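Jekex: bimanual control, recording and annotation tooling
README and data card, release 3

Wodard, Trendberg laboratory

Summary

Jekex is a software package for operating a pair of tabletop arms, recording their state alongside camera streams, and preparing the resulting episodes for policy training. It is maintained by Wodard at its Trendberg laboratory. The package is distributed together with Azimi, a set of recorded manipulation episodes that serves both as a training resource and as the regression set against which each Jekex release is checked.

This file covers both components. Readers who intend only to train on Azimi may go directly to the sections headed Recorded streams and Known limitations. Readers who intend to run Jekex on hardware should read the whole file, and should complete the calibration procedure before enabling torque.

Changes in this release

The control loop and the recorder now run as separate processes. In earlier releases a slow disk could delay the controller, and operators reported this as a brief stiffness in the arms. The recorder now drops frames and logs the drop, and the controller is unaffected.

The episode index has been rewritten. Indexes produced by release 2 can be read but cannot be appended to. The conversion script is idempotent and may be run again after an interruption.

The joint naming scheme has been corrected so that "left" and "right" always refer to the arm's side of the table in the fixed view. Code that relied on the previous mirrored names will fail at load time with a descriptive error – this is intentional.

Package layout

jekex/control – joint-level controller, gripper controller, safety limits
jekex/perception – camera drivers, time alignment, object masks
jekex/plan – collision model of the table and its fittings, path smoothing
jekex/record – episode writer, index, integrity checks
jekex/label – annotation tool and label schema
azimi/ – episode index, task definitions and label files
docs/ – calibration notes, wiring colours, licence texts

Control

The controller runs at 200 Hz on a dedicated core. Commands arrive from one of two sources: an operator, through the teleoperation interface, or a policy, through a local socket. Both pass through the same limit checks, and neither source can bypass them.

Gripper commands are expressed as a target opening and a force ceiling. The ceiling is set per task in the task definition file. Tasks that involve light plastic items use a low ceiling, and the controller will hold at the ceiling without raising a fault. A fault is raised only if the gripper fails to reach either its target or its ceiling within the timeout.

When the two arms approach one another, the planner shortens its horizon and scales both speeds down together. The relative timing of a coordinated motion is preserved. Scaling is written to the episode record as a separate channel, and users who train time-sensitive policies are advised to read it.

Perception

Each episode combines a fixed view of the table with views from cameras carried at the grippers. The gripper cameras give close coverage of the fingers and of the surface in front of them. Their field is wide, and the opposite arm, the item it is holding and the room beyond the table, including people present in it, may all fall within it. Masks are supplied for the gripper fingers in the wrist streams, and a second mask class covers any part of the opposite arm.

Motion blur on the opposite arm is retained. Filtering it out was found to remove a large share of the frames in which a hand-over or a placement is under way.

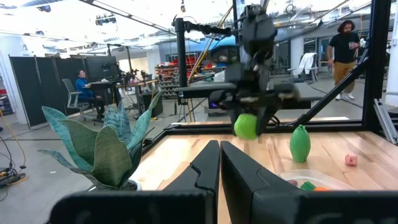 Can the perception module be used without the controller?

The perception module has no dependency on the controller and may be installed separately. It requires only the camera drivers and a calibration file, and it will write object masks and aligned frames for any set of streams that share a clock. Joint-state channels in the output will be present but empty, and the integrity check should be run with the flag that permits this.

Installation

1. Create a clean environment and install the package from the source directory. The build compiles the controller against the local real-time libraries and will stop if these are missing.

2. Copy the sample configuration from docs/ into the user configuration directory. Edit the device names so that they match the arms and cameras connected to the workstation. Device names must be stable across restarts.

3. Run jekex check. The command enumerates devices, confirms that all clocks agree and prints the firmware version of each joint servo. It does not move the arms.

4. Run jekex calibrate and follow the prompts. Joint offsets are found first, followed by the fixed camera and then the gripper cameras. Ensure that cables have enough slack at the wrist before the gripper camera stage, in which each arm passes through its full permitted range.

5. Run jekex idle. Both arms should hold position without audible oscillation. If an arm drifts, repeat the joint offset stage for that arm only.

Tasks in Azimi

The set contains 21 task definitions. Each consists of a written instruction, a list of permitted items, a force ceiling and a success condition that is evaluated by an annotator. Tasks fall into several families: placing items into a container, removing items from a container, sorting by colour, moving an item from one arm to the other, and handling cloth.

Items are mostly toy produce chosen for variety of shape, surface and size. Small round items test gripper alignment. Elongated items test orientation. Transparent containers are used in the placement family and are a deliberate difficulty for depth estimation and for mask prediction, as the contents remain partly visible through the wall.

Layouts are varied between episodes. Items that are not named in the instruction may be left on the table, and a policy is expected to leave them where they are. A table may hold a lemon and a toy carrot in the container, a toy strawberry outside it, and a cloth and an artificial plant further back, while the instruction concerns only one of these. The plant and the cloth are listed in the task files under the class "fixture" when they are not part of the instruction. The planner treats a fixture as an obstacle with a soft boundary.

The fixed view is the reference for item positions. Positions are given in the table frame, with the origin at the centre of the work area. A label is assigned only when the annotator can identify the item with confidence; otherwise the generic class "item" is used, together with a colour term.
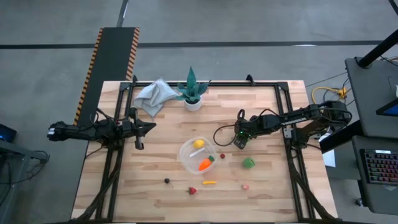
Recorded streams

Every episode directory holds the following:

State: joint positions, joint velocities and gripper openings for both arms, at the control rate.
Command: the command as issued and the command as applied after limit checks.
Scaling: the speed factor set by the planner.
Video: the fixed view and the gripper views, encoded separately, each with its own timestamp file.
Masks: finger masks and opposite-arm masks for the gripper views; item masks for the fixed view.
Labels: instruction text, item list, phase boundaries and outcome.

Timestamps are monotonic within an episode. They carry no calendar information. Video and state should be joined on timestamp and never on frame index, as dropped frames are not padded.

Annotation procedure

Labels are produced with the jekex label tool. An annotator first marks the phase boundaries, which are defined by changes in gripper contact, and then confirms the item list against the fixed view. The outcome is recorded last. It may be success, failure or indeterminate, and the third value is to be used whenever the final state of an item is hidden from every camera.

A subset of 12 episodes per task is labelled a second time by a different annotator. Where the two sets of phase boundaries disagree beyond the tolerance in the label schema, the episode is returned for review and is excluded from the index until the disagreement is settled.

Intended use

Azimi is suitable for imitation learning, for evaluation of mask and pose prediction on small items, and for testing software that must align several streams. It has also been used at Wodard to check planner changes by replay, with the arms disconnected.

It is not suitable for estimating how a policy will perform with real food. Toy items do not bruise, deform or leak, and their mass is much lower. The set should not be used to identify, track or profile any person who is visible in a stream.

Known limitations

Lighting is that of a working laboratory and was not standardised. Colour terms in the labels reflect the annotator's judgment under that lighting.

Depth is not recorded. Users who need it must estimate it from the video.

Item masks are least reliable at the rim of a transparent container, particularly where a gripper finger crosses the rim.

The collision model covers the table, its frame and the bases of the arms. It does not model cables. A cable that loops away from the wrist may reach the table surface and displace a small item, and episodes in which this was noticed carry the tag "cable".

Reporting faults

Fault reports should include the output of jekex check, the configuration file with network details removed, and the episode identifier if a recording was in progress. Reports concerning labels should give the episode identifier and a timestamp within the episode. Requests to have a person's likeness obscured may be sent by the same route and are handled ahead of other reports.

Licence

Jekex source code and Azimi data are issued under separate licences, both of which are held in docs/. Redistribution of Azimi must include this file unaltered.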